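6. Comparing two grippers on hanging goods

Applies to: Tornosine arm with Bodivby controller, Fevthorpe finger gripper, Dumitrescu suction gripper
Text by Fiachra Hanrahan, revision of April 2026

6.1 What this section is for

Many users buy the Tornosine arm with one gripper and later want to know if the other one is better for their goods. This section tells you how to try both grippers on packages that hang from a hook, such as cloths, sponges or gloves with a header card. For goods that stand on a shelf, please go to section 7. The mounting is the same, but the test is different.

You should already have finished the basic set-up in section 3 and the camera set-up in section 4. If the arm was moved to another table after the set-up, repeat section 3 first.

6.2 What you need

The arm, bolted down, with the tool plate clean
The Fevthorpe gripper with its flat finger pads
The Dumitrescu gripper with the small soft cups (the large cups do not fit on most header cards)
The Bodivby controller and its hand pendant
A wire panel or a peg board with hooks, fixed so that it cannot swing
The packages you really want to handle, several of each kind
The head camera, for the reference recording in 6.4
The test sheet from the back of this manual

Note: Use real packages with the goods inside. An empty bag with a card behaves very differently from a full one, and a test with empty bags will make the suction gripper look better than it is.

6.3 Mounting the gripper

1. Put the arm in the service position and press the stop button.
2. Turn off the air at the wall. Wait until the gauge on the controller shows zero.
3. Take off the old gripper. Hold it with one hand while you loosen the last screw.
4. Wipe the tool plate and look for dust in the pin holes.
5. Set the new gripper on the pins. It fits in one direction only. Do not use force.
6. Tighten the screws crosswise with the key that came with the arm.
7. Connect the cable. For the Dumitrescu gripper, connect the air hose also.
8. On the pendant, open Tools and choose the name of the gripper. The controller now loads the weight and the length of the tool.
9. Release the stop button and turn on the air again.

CAUTION: If you skip step 8, the arm still believes it has the old gripper. It can then drive into the wire panel. We have seen bent hooks and one broken finger from this mistake.

For the Fevthorpe gripper, set the opening to 87 mm in the same menu. This is the full opening. You will make it smaller later, for each kind of package.

6.4 Making the reference recording

Before you teach the arm anything, record a person doing the same work with bare hands. The person wears the head camera and takes packages from a hook in a calm manner, as in a store. You will use the recording to choose the grip points and the direction of the pull.

1. Put the camera on the head and adjust the strap so it does not slide when the person looks down.
2. Check on the pendant screen that both hands are in the view when the arms are stretched forward.
3. Start the recording. Let the person look at the hook for a moment before reaching.
4. Let the person lift the front package, and do not give advice while the recording runs. The natural movement is what you need.
5. Repeat with every kind of package on your list.
6. Stop the recording and save it under the name of the package.

When you look at the recording, go slowly and write down where each hand holds. With soft goods, the hands often do different jobs. On towel packages, for example, one hand may hold the top at the header card while the other holds the lower edge of the next package. One gripper alone cannot do this. Write it on the test sheet as "two hands needed" and read 6.7 before you continue.

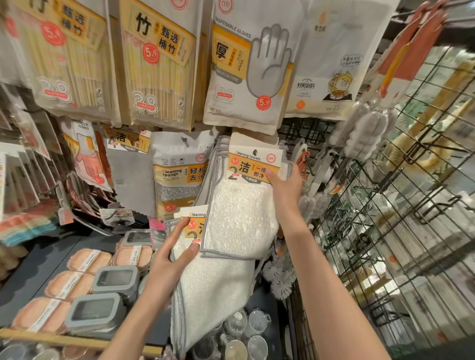 Can I compare the grippers with the same taught positions for both?

You can use the same hook positions, but the approach and the grip point must be taught again for each gripper. The fingers come from both sides of the card and need free space left and right, and the cup comes straight from the front. The controller stores the two sets under different tool names, so one will not overwrite the other.

6.5 Teaching the grip

Teach the Fevthorpe gripper first. It is slower to teach, and most mistakes in the position of the panel are found at this step.

1. Hang one package alone on the hook.
2. Move the arm with the pendant at slow speed until the fingers are left and right of the card, below the hook hole.
3. Close the fingers until they touch the card. Then add one small step of force. The card may bend a little, but it must not fold.
4. Save the point as Grip.
5. Lift the package until the hook is no longer carrying it, and pull it forward along the hook. Save the point as Clear.
6. Open the slow replay and watch the whole movement once with your hand near the stop button.

Now change to the Dumitrescu gripper as described in 6.3 and teach the same package again.

1. Move the cup in front of the flat, printed part of the card. Stay away from the fold, the hole and any glued edge.
2. Press lightly, until the lip of the cup is flat all the way around.
3. Turn on the suction and look at the value on the pendant. If it does not rise, move the cup sideways a little and try again.
4. In the tool menu, set the waiting time before the lift to 500 ms. With a shorter time the arm may start before the cup is holding.
5. Save Grip and Clear in the same way as before.

Note: Do not put the cup on cloth or on a window with holes. Air goes through it and the package will fall. Smooth plastic film is possible, but wrinkled film is not reliable.

6.6 Running the comparison

1. Fill the hook with packages of one kind, as full as it will be in your daily use.
2. Choose the gripper that is mounted now and start the program Compare.
3. Let the arm take the packages one after another until the hook is empty. Do not help it.
4. For each package write on the test sheet: taken, dropped, or more than one taken.
5. Write also if the card was marked, torn or folded.
6. Fill the hook again, change the gripper, and repeat with the same packages in a new order.

The light in the room should be the same for both grippers. The controller uses the camera to find the front card, and a window with sun in the morning can change the result more than the gripper does.

The number of errors is less important than the kind of error. A package that falls straight down can be picked up again from a tray. A package that is left hanging by one corner stops the arm and needs a person to come. In our own comparison last July, the finger gripper dropped fewer soft packages but more often pulled the neighbor along. The suction gripper took single cards very cleanly and had trouble when the package was long and began to swing. Your goods may give another picture, and this is the reason for the test.

CAUTION: Stay out of the space between the arm and the panel while Compare is running, also when the arm stands still. It may be waiting for the camera and can start again without a sound.

6.7 Packages that need two hands

Some packages stick together or hang so close that the front one brings the second one with it. A person solves this with the other hand. With one arm, you have the following possibilities:

Put fewer packages on the hook. This is the simplest change and we recommend trying it first.
Add a short upward shake after Grip. You find it in the program under Extras. Start with the smallest value.
Mount the holding bar on the panel (ordered separately). It keeps the second package back by its lower part.
Use 2 arms with the linked program. Please read section 9 completely before you connect the second controller.

The holding bar works well with packages that are firm at the bottom. With loose, fluffy goods it can press into the cloth, and the front package then catches on it. Try it by hand before you teach the arm.

6.8 When something is not right

The fingers close, but the controller shows "No object". The card is thinner than the limit in the tool menu. Lower the limit by one step and test again with nothing between the fingers, to be sure the message still comes then.

The suction value rises and then falls during the lift. Look at the lip of the cup. A small cut is enough. If the cup is in good order, move the grip point closer to the middle of the card.

The arm stops in front of the panel and shows "Card not found". Wipe the camera glass. If the front card hangs at an angle, straighten it and press Continue.

The package comes off the hook but swings against the panel. Reduce the speed between Clear and Tray. Leave the speed before Clear as it is.

The two grippers give nearly the same result. In this case choose the one that is easier for you to clean and to keep parts for. The finger pads can be turned around and used on the other side. The cups must be replaced when they become hard.

6.9 After the comparison

Save both sets of positions on the controller and make a copy on the memory stick. Write the tool name, the kind of package and your own name on the test sheet, and keep the sheet with this manual. If you ask our service for help with the choice, send the sheet and the reference recording together. With the sheet alone we can usually not say why a package was dropped.

Put the gripper you do not use back in its box, with the cups or pads facing up. Close the air connection with the plastic cap.

Continue with section 7, or with section 10 if you handle only hanging goods.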